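Unit 2: Heat Loss from Small Containers
Course handout, revised 7/5/26

2.1 Scope

These notes cover the cooling of a hot liquid in a container small enough to be held in one hand. The treatment is lumped: the liquid is taken to be at one temperature throughout, and the wall is described by a single thermal resistance. Stratification is left to Unit 4.

2.2 Paths of heat loss

Heat leaves through the side wall, the base, and the top. For the side wall the resistances add in series: inner film, inner wall, gap or filler, outer wall, outer film. In a plain ceramic cup the outer film dominates. In a double-wall vessel with an evacuated gap, conduction through the gap is very small and most of the remaining side loss runs along the rim, where the inner and outer walls meet.

An open top loses heat by convection, radiation, and evaporation. Near the boiling point evaporation is the largest of these. Students routinely leave it out and then report a wall resistance that is too low.

2.3 Governing equation

With the lid on, evaporation is neglected and

m c dT/dt = -(T - Ta) / R

where m is the mass of liquid, c its specific heat, Ta the air temperature, and R the total resistance. The solution is an exponential with time constant m c R. Plot ln(T - Ta) against t and take R from the slope. Discard the first readings, during which the wall itself is still warming.

2.4 Worked case

Fill: 400 g of water. Specific heat: 4.19 J/(g K). Heat capacity of the fill: 1676 J/K. If R = 14 K/W, the time constant is 23,464 s, or 6.5 h. The heat capacity of the wall has been ignored. For a heavy ceramic cup it should be added to that of the fill.

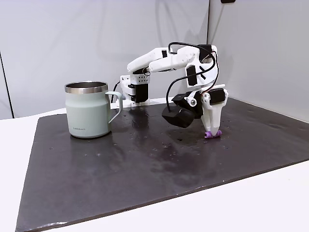
Negash asked whether the color of the outer wall should appear in R. It enters only through the emissivity in the outer film term, and most paints and powder coats have nearly the same emissivity at these temperatures whatever their color. Bare polished metal is a different case and must be treated separately.

2.5 Before the lab

Read the Baltex data sheet on foam fillers, first table only. The Cellonen tables in the older course pack use Btu units; convert before use. Problems 2 and 5 are due with the January set. State Ta with every result, and give R to two significant figures.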